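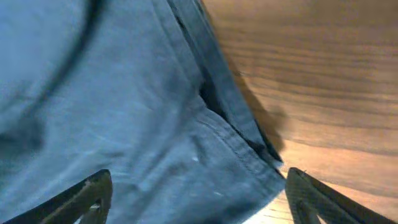 Ticket: Label printer skips every second label after update
Opened by: Yamuna Varghese, Wiswood alterations and mending
Assigned to: Cristian Tamayo, Timlow support
Priority: Normal
Status: Closed

Yamuna Varghese, 8:40 am
Good morning. We use Timlow to print the small tags that we pin on customer clothes. Since Friday the printer gives one good tag, then one blank, then one good. The customer name is correct and the barcode scans at the counter. Only the blank ones are the problem. We have 15 jobs waiting for tags and I am writing them by hand for now. I have already switched the printer off and on, and I have changed the roll. The new roll does the same.

Cristian Tamayo, 9:25 am
Hi Yamuna, thanks for the clear report. Could you please tell me:
- which version is shown under Help, at the bottom
- the label size in Settings, Printing
- if a test page from the printer itself (hold the feed button until the light blinks) also skips

Yamuna Varghese, 10:05 am
Version 19. The label size says "Standard tall". I do not remember to choose this, before I think it was "Standard short", but I am not sure.
The test page from the button is good, no skipping. I did it two times.

Cristian Tamayo, 10:30 am
Good, then the printer and its sensor are fine. Please change the size to "Standard short", press Save, close Timlow completely and open it again. Then print three tags from any old job.

Yamuna Varghese, 11:10 am
I did this. The first three tags were good and I was very happy. Then I printed the tags for the waiting jobs and after the fourth one the blanks came back. I looked in Settings and it says "Standard tall" again. I did not touch it. My colleague Anil Suvarna was working on the counter computer at that time, but he says he did not open the settings at all, only a customer record.

Cristian Tamayo, 11:50 am
That helps a lot. When the counter computer opens a record it sends its own print settings to the shared profile, and this can overwrite yours. What version is the counter computer on, and what label size does it show?

Yamuna Varghese, 1:15 pm
Sorry for the delay, we had many people at lunch time. The counter computer is also version 19 and it shows "Standard tall". There is a tick beside "Share print settings with all stations". On my computer the same box has no tick.

Cristian Tamayo, 1:40 pm
Please do it in this order:
1. Close Timlow on your computer.
2. On the counter computer, remove the tick beside "Share print settings".
3. Change the label size there to "Standard short" and save.
4. Open Timlow on your computer, set "Standard short" and save.
5. Ask Anil to open a customer record, then look at your setting again.

Yamuna Varghese, 2:35 pm
All steps are done. Anil opened several records and my setting stayed on "Standard short". I printed the tags for all the waiting jobs and there was no blank one - I checked the whole strip. One question: the customer list now says 1,128 records at the bottom. Is it possible that the setting change removed something? I never looked at this number before.

Cristian Tamayo, 3:00 pm
No, print settings are kept apart from customer records. The number was added to that screen in version 19. I compared it with your last backup from before the update and the backup has the same 1,128.

Yamuna Varghese, 3:20 pm
Thank you, now I am calm. Please leave the ticket open until tomorrow in case it returns.

Yamuna Varghese, next day, 10:15 am
Still good this morning on both computers. You can close it.

Internal note, Cristian Tamayo
Update to 19 turned on sharing at the counter station and set the default label size. Passed to Lena Nowakowski to be added to the known issues page. Closed.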